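Bin notes, divider and odds box
10 April 2019

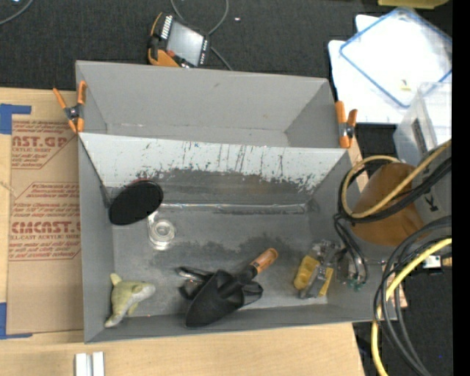

Grey bin on the ply table, divider in, orange clamps on both ends. Odds in the lower half.

Divider still the old sloping one. Face is badly scratched now, whitish at the top and worn back to dark grey lower down. Urmas wants it repainted, I'd sooner cut a new one. Asked Eteck for a price on sheet, 3 mm, no reply yet.

Spring clamps one each end. Check them before you start, the left one got knocked last week and the whole panel slid down. Don't swap for the small Lollside ones – tried it, no grip.

Odds for the lower half, from the top: black disc, clear tape roll, the shark, trowel (orangey-brown handle), yellow and grey clamp thing. Upper half stays empty till Brenda has signed off the new list. She wants 11 items in the end, I think thats too many for the floor space.

Trowel is the awkward one. Lies flat and takes up half the bottom edge. Châu says put it in last, Macarena says first. Going with last for now.

Floor of the lower part is scuffed, darker patches near the middle. Tried a wipe on the spare bin with the Zürcher stuff, did nothing. Leave it.

To do
– chase Eteck
– ask Uriel were the second trowel went
– label for the spare bin (169)

Last updated: C. Mạch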